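Coordinateur ou coordinatrice des sports, lycée Okeke (Sternudthorpe)

Type de contrat : CDD de douze mois, renouvelable
Temps de travail : temps plein, annualisé
Prise de poste : janvier
Candidatures : jusqu'à la fin du mois de décembre

Le lycée Okeke accueille 915 élèves, dont 142 sont inscrits dans au moins une équipe de l'établissement. L'athlétisme, le basket, le volley et le cross sont ouverts aux filles et aux garçons. Le handball a repris à la dernière rentrée avec une seule équipe, en cadets.

Le poste est rattaché à la proviseure adjointe, Aileen Manalo. Il remplace deux demi-postes occupés jusqu'ici par des enseignants d'EPS, qui gardent l'entraînement de leurs équipes.

Missions

Établir le calendrier des rencontres avec les autres lycées du district et réserver les arbitres.
Organiser les déplacements : cars, autorisations parentales, listes d'élèves, repas.
Tenir à jour les licences et les certificats médicaux dans le logiciel Studanard.
Suivre le budget des équipes et passer les commandes de tenues et de matériel.
Répartir les créneaux du gymnase et de la salle Dulix entre les sections.
Informer les élèves de terminale qui souhaitent continuer en compétition à l'université, et préparer avec eux leur dossier sportif.

Les matchs à domicile ont lieu le jeudi à partir de 17 h 30. La présence de la personne recrutée y est obligatoire. Il faut aussi prévoir des samedis en déplacement pendant la saison de cross. Ces heures sont récupérées pendant les congés scolaires.

Profil

Licence STAPS mention management du sport, ou expérience équivalente dans un club ou un établissement scolaire
2 ans d'expérience minimum dans l'encadrement de jeunes
Permis B
Diplôme de premiers secours à jour
Bonne pratique du tableur

Un diplôme d'entraîneur est apprécié mais pas exigé. Une équipe peut être confiée à la personne recrutée si elle le souhaite, avec une indemnité séparée. La connaissance de Studanard n'est pas demandée, une formation de deux jours est prévue à l'arrivée.

Rémunération selon la grille des personnels administratifs, avec reprise d'ancienneté. Cantine sur place, prise en charge de la moitié de l'abonnement de transport. Le bureau est partagé avec la vie scolaire, bâtiment B, porte 133. 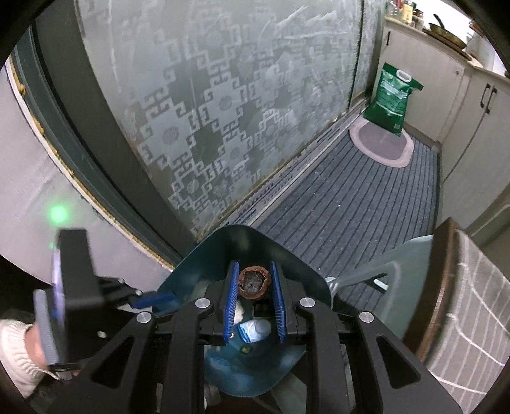
Le dossier comprend un CV, une lettre de motivation d'une page et les coordonnées d'une personne pouvant être contactée au sujet d'un emploi précédent. Il est à adresser à Mme Manalo, par courrier ou à déposer à l'accueil du lycée. Les entretiens se tiendront au lycée, avec la proviseure adjointe et un enseignant d'EPS.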